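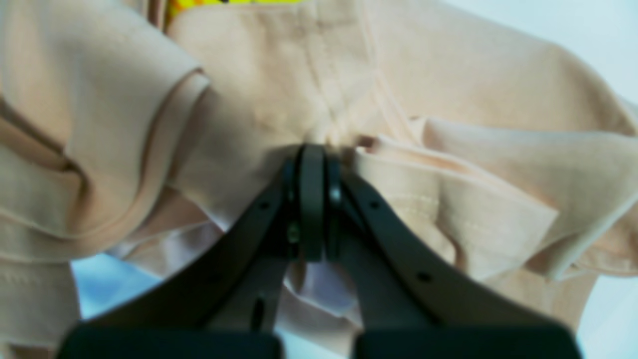

How does a thing tell you how to use it?

Posted 1/7/20

Have you ever pushed a door that wanted to be pulled? I do it all the time, and I design things for a living! The library in Drandbridge, where I live, has a pair of big glass doors with a long metal handle on both sides. A handle like that looks as if you should grab it and pull. On the way in you have to push. I've been going there for 11 years and I still get it wrong if I'm carrying books.

So whose fault is it, mine or the door's? I say the door's. When people keep making the same mistake with something, a designer should go and have another look at it.

Objects are always giving us little hints. A flat metal plate on a door says "push me", and it hardly gives you a choice – there's nothing to hold on to. A mug handle says "put your fingers through here". A button that sticks up a bit says "press", and a round knob with ridges round the side says "turn". You learnt most of these when you were tiny, so now you don't notice yourself reading them.

Designers call these hints signifiers. It's a bit of a mouthful, so I mostly just say clues.

My favourite job so far was a torch for children called the Omivov. It sounds easy, doesn't it? A torch only has to go on and off. But you want to be able to work it in the dark, when you've just woken up and can't see what you're holding. So all the clues had to be ones you could feel. I gave it a flat bottom so it wouldn't roll off the bedside table, and a dip on one side where your thumb could rest. The switch was in the dip.
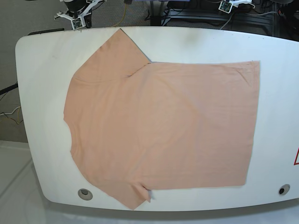 How do you find out if a clue works?

You give the object to somebody who has never seen it before, keep quiet, and watch what they do with it.

Keeping quiet is the hard part! I really want to shout "it's under your thumb!" but that would spoil the test, as I won't be there in your bedroom at midnight. We tried the torch with 20 children in April. Most of them found the switch straight away, a few tried twisting the end off, and one pointed it at her own face and pressed. After that I put a raised ring around the end where the light comes out, so your fingers could tell front from back.

Before the real torch came lots of rough ones. I made mine out of modelling clay, then cardboard tube, then blue foam, which you can carve with a knife and sand smooth (it gets everywhere, even in my tea). We call a rough one a prototype. I must have made around 100 of them, and I've kept the worst one because it looks like a potato.
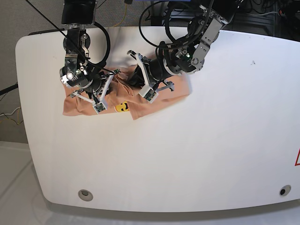
Two robot arms over a crumpled peach-coloured cloth.

Now you can have a go. Pick one thing in your kitchen and look for its clues. Where does it want your hand to go? Which bit moves? Shut your eyes and see if you can still tell. Steer clear of knives and anything hot, please – a lunch box or a jar is perfect.

If it has a clue that fibs to you, like my library doors, draw it and then draw how you'd change it. You could even stick a bit of clay on a jar lid to make a better grip, and ask somebody at home to try it. Remember to keep quiet while they do!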